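Replacing the Finger Pads on a Hand-Held Gripper

Home > Workshop notes > Zellton gripper > Pads

This page explains how to change the soft pads on the fingers of the Zellton hand-held gripper. The Zellton is our own design and we build it in a shared workshop, so your version can differ in small details. If you printed the parts from the Ikbridge files, the steps are the same, only the screws are shorter.

You do not need to take the gripper apart completely. The first time I did this job I removed everything down to the handle, and it cost me one full evening. Now I leave the linkage in its place and work only at the fingers.

When to change the pads

Look at the top edge of each pad first. The glue gives up there before any other place, and the edge starts to lift from the plastic. A small lift can wait. But when the edge stands up enough that you can put a fingernail behind it, the pad will fold over when you grip something thin, and then the object sits crooked between the fingers.

Dust is a different matter. A dusty pad can be cleaned with a damp cloth and it grips well again. Please try this before you cut new material.

Change both pads at the same time, also when only one is bad. An old pad is harder than a new one, and with two different pads the object slides to one side.

What you need

Pad material, 2 mm thick, black, with a rough surface. I use the sheet from Pirnis, but any foam rubber of similar hardness will do.
Contact glue
Isopropyl alcohol and a cotton cloth
A plastic scraper, or an old bank card
A sharp knife and a metal ruler
A small screwdriver which fits the finger screws
Fine sandpaper, grit 240 or near to it
Two small clamps

About the glue: I tried double-sided tape before, because it is clean and fast. It held well for flat objects. For round objects, which push the pad sideways, it moved after a few days. So I went back to contact glue.

Step 1. Open the gripper and take off the old pads

Disconnect the battery if your version has the position sensor. Open the fingers as wide as they go, so that you have space for the scraper, and hold the tool over a flat table. Small screws like to fall, and on a light surface you find them again.

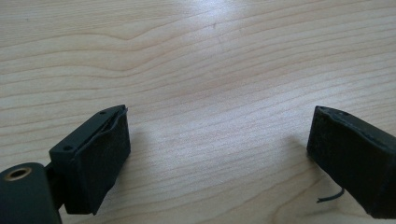
Start from the edge that is already loose and push the scraper behind the pad, flat against the plastic. Go slowly. If you pull the pad with force, it tears and leaves a thin layer of foam which is much more work to remove. When the pad does not want to come, warm it a little with a hair dryer on the low setting. Do not use a hot air gun. I bent one finger with it and had to print the part again, which takes nearly 4 hours on our machine.

Check also the wires at this point. If a wire hangs free under a finger, it can be caught between the fingers when they close. Find where it belongs before you continue, and fix it with a small piece of tape.

Step 2. Clean the face

Remove the rest of the glue with the scraper. Then wipe the face with alcohol and let it dry. Sand it lightly, in circles, until the shine of the plastic is gone. Wipe one more time. After this do not touch the face with your fingers, the grease from the skin is enough to make the glue weak.

Step 3. Cut the new pads

Measure the face of your finger, not the old pad. The old pad has stretched or shrunk and it will give you a wrong size. Cut the new one a little smaller than the face on all sides. A pad that reaches exactly to the edge, or over it, is the reason for most lifted corners, as every object that comes from above pushes against it.

Use the ruler and make several light cuts. One strong cut makes a slanted side. It is good to round the upper corners a little with the knife.

Step 4. Glue

Put a thin layer of glue on the finger and also on the pad. Wait until it is dry to the touch, 20 minutes in our workshop, longer in winter when the heating is off. Read what your tube says about this.

Place the lower edge first, check that it is straight, and then roll the pad upward with your thumb. Contact glue does not allow a correction. If the pad is crooked, pull it off immediately, clean everything and begin again from step 2.

Press the upper edge the longest. Then put a clamp on each finger with a piece of flat wood over the pad, and leave it overnight.

Step 5. Check the alignment

Remove the clamps and close the fingers slowly. The two pads should meet flat, over the whole surface. Hold the tool against a lamp: if you see light only at the top or only at the bottom, loosen the screws on the top of the finger by half a turn, close the gripper, and tighten again while it is closed.

If the gripper has a position sensor, run the zero setting again. New pads are thicker than worn ones, so the old closed value is wrong. On my unit it went to 447 after the last change. Yours will be another number; write it inside the handle cover with a pencil.

Possible problems

The pad slides but does not come off. The glue was not dry when you put the parts together. It has to be done again.

The gripper does not close completely. The pad is too thick, or some glue has collected at the lower edge. Cut the glue away with the tip of the knife.

One finger feels loose after the work. Look at the screws first and then at the bushing in the mounting part. A worn bushing is described on the page about the Espinoza linkage, where you also find the drawing for the press tool.

Last change of this page: October, new values for the pad thickness.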